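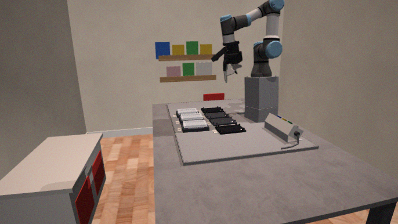 4.3 Loss of the held part during the return move

The third class of fault recorded in the Drustport trials was the silent drop, in which the arm let go of a part during the return move and the controller went on to report a completed transfer. It was the least frequent of the three classes and the one with the most serious consequences for a working laboratory. Figure 3 gives the layout of the simulated cell used to study it, with the white racks and the black trays set in two neighbouring columns on a raised board and the arm mounted on a pedestal behind them. The gap between the columns is narrow, and a part released over it may come to rest against either a rack or a tray. In both cases the next planned grasp is made on the assumption that nothing has moved.

Figure 3. Simulated bench cell, with the gripper empty above the rear of the table.

A total of 2000 transfers were run in simulation under the Bellamy controller, of which 900 used the shortened return path introduced in April. Silent drops were recorded in 17 transfers, and all of them fell within the shortened-path group. No drop was recorded on the original path. The logs show that in each case the command to close the gripper had been accepted and the fingers had reached their target width before the arm began to lift. The fault therefore lay later in the sequence than had first been supposed.

The cause was traced to the way in which the Paten planning module joined the lift to the sideways move. On the shortened path the two were blended, and the wrist began to turn while the grip force was still being raised to its holding value. Heavier parts slipped under this load. The controller checked the width of the fingers once, at the moment of closing, and did not check it again until the release command was sent. An empty gripper was treated at that point in the same way as a full one, and the transfer was marked as complete.

Two changes were made. The turn of the wrist is now held back until the grip force has settled, and the finger width is read throughout the move. If the reading falls below the expected width of the part, the arm stops where it is and the operator must clear the board before work can resume. An automatic second attempt was considered and rejected - a dropped part cannot be assumed to lie within the planned workspace, and a further reach could push it into a rack.

The simulation does not model spilled liquid or broken containers, and the figures given above should not be read as an estimate of harm on a physical bench. The same checks are to be repeated on the Prornmont installation before the shortened path is enabled there.

Reading time: 3 minutes
Print this section | E-mail this section
Contact | Copyright | Back to top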